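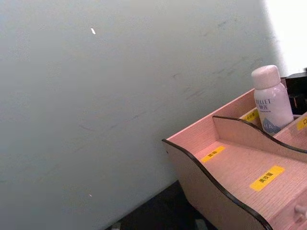
Small Things, Big Mess: Our Desktop Organizer Project
Course report, Banow Design Workshop

I picked this project because my own desk is a disaster. Seriously, I once lost a makeup sponge for a whole week and found it under my laptop! So when we had to choose an everyday storage problem, I went straight for the stuff that piles up on a vanity or a desk.

The question was pretty simple: if every compartment has a label, do people put things back where they belong? I read the Brerkora student survey first (348 answers, most of them from dorm rooms) and the big complaint was that small items have no fixed home. Drawers get stuffed, and whatever is left over just stays out on the table.

How I set it up

I used a wooden organizer with drawers at the bottom and open sections on top, and planned the layout on paper before sticking anything down. My first plan had way too many categories - I kept running out of space and patience - so I cut it back to things people use every day.
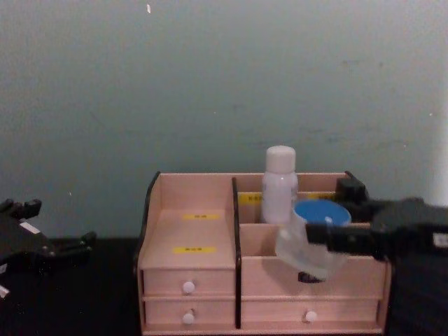
Tall items gave me the most trouble. In my sketch I had them up front, and they blocked everything behind them. Moving them to the back was an easy fix, and the white bottle with the screw cap stands upright in the rear compartment even though it's taller than the organizer itself. The yellow labels went on the back panels and the compartment floors, and I'm still not sure the floor ones are a great idea (put something down and the label is gone).

What I'd change

I'd like bigger print on the labels, and something on the drawers too. My budget was up to 600 for materials and I stayed under it, so there's room for a second version next term with the Wimon group.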